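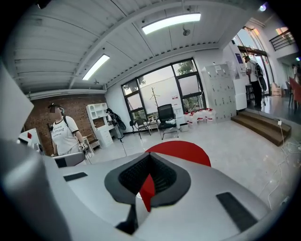
Ketness front room -- walk-round checklist, March 2018

99 shares | 13 comments

Checked by: Eduardo Mercado
Copy to: the Shetty office, which will file it under "received"
Marks used: OK, FIX, ASK, and SIGH

1. Floor and walking routes
White floor, so everything shows, including my opinion of it. Main route from the desk side to the lockers: OK. The red stool lives out in the open floor and has been reported by several shins. Mark: FIX. Put it against a wall when you get up from it.

2. Things leaning on the brick wall
A thin dark pole. I asked what it belongs to and was told "the other pole." Poles that lean are poles that slide, usually toward whoever is bending down for a dropped pen. Lay it flat along the wall or take it home. Mark: FIX.

3. Water dispenser and jugs
The jugs stand in a row along the foot of the back wall, next to the dispenser. As storage goes this is the best-behaved thing in the room. Low down, in a line, no stacking. Please keep it that way when the next delivery comes and somebody feels creative. Wipe under the dispenser at closing and after every change of jug. Lift with your knees, or find a person who has some. Mark: OK.

4. Window and what stands in front of it
Fine view of the trees. Between us and the view: office chair, folding chair, small white table. The window is where we all go to open it in August, and in August we all climb over the folding chair. Fold it when not in use. It has a talent for that, the clue is in the name. The branching pole near the glass is to have no bags hung on it until someone has tested the base. Mark: FIX.

5. Golf bag
On its wheeled stand by the shelving. Same as last time, and the time before. Check that the stand is steady and can't roll into the route. The owner is known to this checklist and will be speaking to it later, I expect. Mark: SIGH.

6. Desk, drawers and cubbies
Drawers shut when you walk away, top ones especially. Heavy items go in the lower part, light ones in the cubbies. Nothing heavier than a ream of paper above head height, please -- I mean my head, which is the lower standard. Check the fixing between the top section and the wall, by hand, with a firm tug. I tugged. It did not tug back. Mark: OK.

7. Bottle on the desk
The pale one. Has a lid or gets moved away from anything with a plug. Mark: ASK.

8. Locker cabinet
Tall, gray, metal, and the little doors all have their labels. Open one door at a time. Anchor bolt to be confirmed with Cudura, who sold it to us and have been on the point of calling back for some while. Keys: spares are in the office. Please stop keeping the spare key to a locker inside the locker. Mark: ASK.

9. Trash
The small white bin by the office chair is for paper and wrappers. Batteries do not go in it. Batteries have never gone in it. Mark: FIX (people, not bin).

10. Lights and ceiling
Tube lights on, downlights on, no flicker that I could see from the floor. The small devices hanging near the tubes need a label or an entry in the log saying what they are and who tests them. I have held this job for 300 days and have received a different answer from each person I asked. Use the proper ladder from the Oserer closet for anything up there. The brown wooden chair is a chair. Mark: ASK.

11. Cables and bags
Backpacks stay on your back or go in a locker. Between those two conditions they are a tripping hazard with zippers. Mark: OK today.

Items marked FIX are due before the next walk-round. Form 161 if you need a part ordered, and allow time for Form 161 to be found.
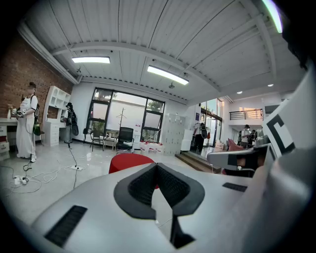
Meenakshi Nair: On item 5, the stand has a brake and the brake was on. Could the mark be changed to OK, or at least to a smaller sigh?

Eduardo Mercado: I will rock it again with the brake on. If it stays put you get an OK. The sigh stays in the archive.

Meenakshi Nair: Also the pole in item 2 is not mine, before anyone asks. I have enough things on that list.

Comment from the Shetty office: Received.

Eduardo Mercado: Any news on the anchor bolt?

Comment from the Shetty office: Cudura want the model number. It should be on a sticker at the back of the cabinet, against the wall.

Eduardo Mercado: Of course it is. I'll need a second person and a flashlight. Item 8 stays at ASK.

Show all 13 comments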